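Surkwood library bans soup, then porridge, then changes its mind

Residents of Surkwood have won back the right to heat their lunch in the public library, five weeks after losing it over a smell that still has no official author.

The kitchenette on the first floor was closed in April after what the branch's notice called "an incident of a fish nature". A petition to reopen it gathered 689 signatures, which is a good deal more than the last one, on bus shelters, and nearly as many as the one about the geese.
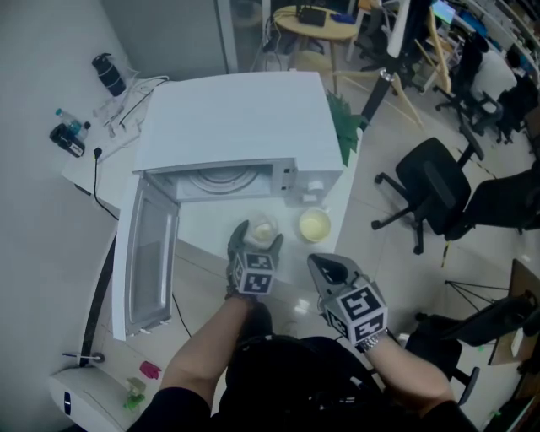 Photo: Drotesside Courier

Under the new rules, which came into force at noon, anyone with a library card may use the microwave for up to seven minutes between opening time and three o'clock. Food must be covered. Fish is out. Curry is permitted "in moderation", a phrase the library has declined to define, and soup has been readmitted after a short and bitter spell on the forbidden list. Porridge, banned for one afternoon by what is now described as a typing error, was never really gone.

Noémi Boros, who runs the branch, said she had spent more of the spring on lunch than on books.

"We had one letter about the large-print section and 91 about jacket potatoes," she said. "People were very polite about the large print."

The closure hit regulars harder than the council seems to have expected. The reading room has long been the warmest free seat in town between breakfast and the school run, and plenty of those who come for the newspapers stay for a tub of something from home. With the kitchenette shut, they took their tubs to the launderette on Tshabalala Street, where the owner put up with it for a week and then began charging for forks.

There was also the matter of the vending machine. The council had it installed on the landing as a substitute for hot food, and stocked it with Jellemia, a fruit dessert in a pouch that comes in three flavours, all of them pink. Sales in the first month came to 13 pouches. Four of those were bought by the same man, who told the Courier he had been trying to get his change back.

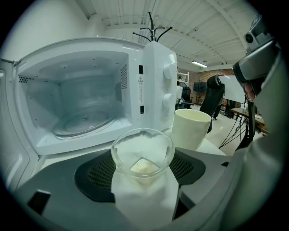

The rules themselves run to two sides of paper and were drafted by the council's property team in Drotesside, nine miles away, where there is a canteen. They ask users to wipe up spills "at the time of spilling" and to stay with their food throughout, after several complaints about abandoned lasagne. One clause tells them to select "the setting shown on the digital display", which may take some doing on a microwave that is worked by two round knobs. Ms Boros said the clause would be looked at. In the meantime she suggests turning one of them and seeing how it goes.

Opinion in the reading room was mostly favourable, though not entirely. One man at the local history table said he had rather enjoyed the quiet, and that a person could now hear other people's dinners from as far away as Parish Records. A woman waiting with a covered bowl said he had been moaning since the carpets were changed and should be ignored.

The council has put the cost of the whole business at over £400, most of it on signs. The first sign read "No Hot Food". The second read "No Hot Food Except Hot Drinks", and was taken down when somebody pointed out that soup is arguably a drink. The third, laminated, sets out the present arrangement and has already been corrected in biro.

A review is due in the autumn, when the property team will consider whether fish might be allowed back on a trial basis – cold, and near a window. Comments can be left in the box by the returns desk. Staff ask that nothing else be left in it.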